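Short Weight, Long Memory: Inside the Market Scales Inquiry at Piątek

When the trading standards office at Piątek opened its doors to complaints in December, officials expected a modest response. The notice had been posted at the two entrances of the covered market and read aloud once over the loudspeaker before closing. By the end of the first morning the line reached the fish counters. Most of those waiting had brought the same grievance: they had paid for a quantity of rice, beans or flour and, on weighing it at home, had found less.

The inquiry that followed has become the most closely watched matter in the market's recent history. It has led to the removal of scales from 9 stalls, the suspension of five trading permits and a dispute over responsibility that remains before the licensing board.

Nosipho Du Plessis, the senior inspector assigned to the case, has worked in weights and measures for most of her career. She describes the problem as an old one. "A scale is trusted by both parties to a sale, and only one of them has control of it," she said. "The customer sees a number and pays. Very few people carry the bag to a second counter and ask for it to be weighed again."

Her team began with test purchases. Inspectors in ordinary clothes bought dry goods at stalls throughout the market, at different times of day, and carried the sealed bags back to the office to be checked against certified weights. Of 90 purchases made in the first round, 80 fell within the tolerance allowed by the market bylaws. The remaining purchases were short, and several were short by enough to affect a household buying for the week.

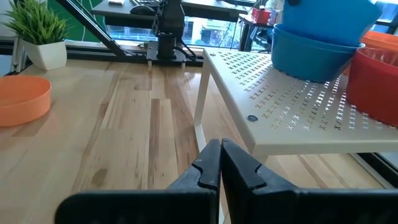 A tabletop of light wooden planks.

The pattern was uneven. Stalls selling fresh produce, where customers often select items one at a time, gave the inspectors little cause for concern. The shortages were concentrated among dealers in grain and sugar, who scoop from open sacks and serve quickly during the busy hours before noon. At some of these counters, the display faced the trader and could not be read from the customer's side. The bylaws have required a visible display for many years, but the requirement had seldom been enforced.

Attention turned next to the equipment. A number of the scales taken away for testing had been leased through Unimlow, a supply firm that provides counters, awnings and weighing equipment to small traders. Under its standard agreement, the firm delivers the scale and the trader is responsible for having it inspected each year. Many of the traders interviewed said they had understood the reverse – that the monthly fee included inspection. In a written response to the board, the firm maintained that its terms were clear and that its equipment left the depot in proper order.

Marthinus Mthembu has sold maize meal in the north hall since the roof was replaced. His scale was one of those removed, and his permit was suspended while the matter was examined. He denies any intention to cheat. "I buy from the wholesaler by the sack and I sell by the cup and the bag," he said. "If my scale is wrong, I can lose by it the same as the customer. I did not know it was wrong until they put it on their bench."

The inspectors found that his scale did give inconsistent readings, some of them in the customer's favor, and his permit was restored. Two other suspensions were upheld after examiners found that the zero setting had been altered. The remaining cases are to be heard together.

For shoppers, the practical effects have been limited so far. A check scale has been placed beside the market office, and anyone may use it without charge during trading hours. It is busiest in the late afternoon, when workers from the nearby bus garage stop on their way home. Staff at the office keep a book in which shortages may be recorded, along with the stall number and the goods purchased. Receipts are helpful but are not required.

Traders are divided on the matter. Sostum, the association that represents stallholders in both halls, supports annual inspection but has asked that the fee be set according to the size of the stall. It has also objected to the posting of stall numbers before a hearing has been held. One of its members lost several regular customers during the inquiry although no fault was found with her equipment. The board has agreed to consider the objection and, for the present, has taken down the list.

Du Plessis considers the inspection fee a secondary question. Her office has requested authority to seal each approved scale with a dated tag, so that any customer can see when it was last tested. The proposal would also require leasing firms to state in plain language, on the first page of the agreement, who must arrange the test and who must pay for it.

The licensing board will take up both proposals at its next sitting. Until then, permits in the grain section are being renewed for one month at a time, and traders whose scales have been removed may borrow a tested one from the market office against a signed receipt.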